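6/17/18

Finished inking page 7 of Flerkunham tonight!
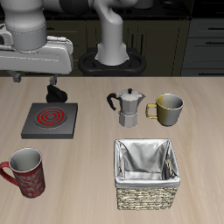 The big splash panel finally works. I'd been fussing over the harbour wall since January, and in the end I blacked the whole thing in with a brush (terrifying, lovely) and let the gulls stay white. Drinell looks properly old now, all nose and collar.

The Tilahun comics fair has given me table 438, right by the doors, and Feteo can print the first issue in time if I send everything by the end of the month. Lettering tomorrow, then the cover again. I want a much bigger moon.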